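How to write down a family story or myth told by an older person
By Laiba Lashari, Findgate Story Circle

Many old stories live only in the memory of a few people. With a little patience you can put one on paper so that others can read it correctly.

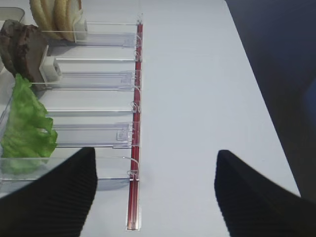 Before the visit
Ask the teller which language he or she wants to use. Do not choose for them. Read a little about the gods, spirits or ancestors of the region, but keep your questions short. A list of 20 questions is too long – I made this mistake in April.

During the telling
Let the person speak until the end. If you hear a name you do not know, write it as it sounds and ask later. Note also the small things: who is allowed to tell the story, in which season, and if children may listen. In some families the story of the first ancestor is told only after a burial.

Writing it out
Write the same evening. Keep the repeated lines, they belong to the story. Put your own explanations in brackets, so the reader knows which words are yours. A story of 2000 words is quite normal.

Checking
Read the text aloud to the teller and correct the names together. When Keith Bloxham wrote down the river story from Strickland, he had given the river spirit a wrong mother, and it was found only at this step.

Keeping it
Write the name of the teller on the first page, if he or she agrees. Give one copy to the family. Our own shelf in Findgate has 443 stories now, and the oldest notebooks are kept in the second cupboard.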